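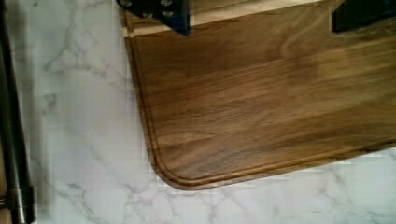

Figure 1. View from the wrist camera, fingers open over the cutting board.

Setup and Maintenance of the Kitchen Counter Cell
Iraís Arellano, Beltrán Lab

1. What this report covers

My project for the term was to take over the kitchen counter cell in the Beltrán lab and keep it running. The cell is one Rindero arm with a Herkix two-finger gripper, a small camera at the wrist, and the Punov control software on a desktop PC. I did not design any of it. My work was the gripper, the camera mount and the startup procedure. Grasp planning is covered in another student's report.

2. Condition at the start

When I got the cell in June the log showed 3037 open/close cycles on the gripper since the finger pads were last changed. The fingers still closed, but they did not meet evenly. With a sheet of paper between the pads I could pull it out from one side and not the other. The right finger had play in it that I could feel by hand with the power off.

The camera image had also shifted. The saved reference picture had both fingertips level at the top of the image, and in the live view one sat lower. I first blamed the camera bracket and spent most of an afternoon on it. The bracket was fine. The finger was loose, so it was hanging at a different angle.

3. Gripper work

I took the gripper off the flange with the arm parked and the power locked out. The steps were:

Remove both fingers and mark them left and right.
Clean the slide rails with a dry cloth, then a drop of light oil on each.
Replace the pads.
Refit the fingers with new screws and thread locker.
Let it sit overnight before closing on anything hard.

The old screws on the right finger had no thread locker on them at all. That was the cause of the play. I found 2 washers on the left side and only one on the right, so I added the missing one. After that the paper test was even across the pads.

Open width has to be set again in Punov after the fingers come off. The software keeps the old zero and does not warn you. The first time, I forgot, and the gripper stopped short of fully open and knocked the test block over. It is now written on the startup sheet.

4. Counter and objects

The counter has a white marble pattern with gray veins. The camera exposure has to be fixed by hand for it, otherwise the auto setting darkens everything else to make up for the white. I set it with the lights on and the wrist over bare counter, then checked it over the cutting board. The juice groove is a good thing to focus on. If I can see it as a clean line all the way around the corner, the focus is good enough for the other objects. 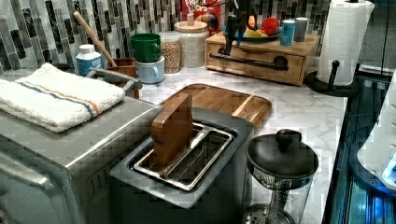 Objects near the back of the counter are harder to reach than ones at the front. The mugs and the storage jars are the ones I watch most during a slow test, because the wrist cable can brush them when the arm comes back from the paper towels. I moved the cable clip 4 cm up the forearm and the cable now hangs with less slack. The glass French press I take off the counter completely whenever I am testing a new speed.

The toaster is used for the insertion test. A wooden slice goes into the wire cage and has to come out again without lifting the cage with it. With the loose finger this failed often enough that people had stopped running it. I put it back in the weekly check.

5. Results

By the time I wrote this the gripper had done 928 cycles on the new pads. The paper test is still even and the screws have not moved from the paint marks. The camera view matches the new reference picture. I had one fault stop in that period, a connector at the wrist that I had not pushed all the way in.

6. Still to do

The pads should be looked at well before the count gets as high as last time. I would like Punov to show the cycle count on the main page, as it is only in the log file now. The camera bracket has no locating pin, so every time it comes off the view has to be matched again by eye. I have drawn a pin and a matching hole but have not had it made. The drawing is in the cell folder with the startup sheet and the screw sizes.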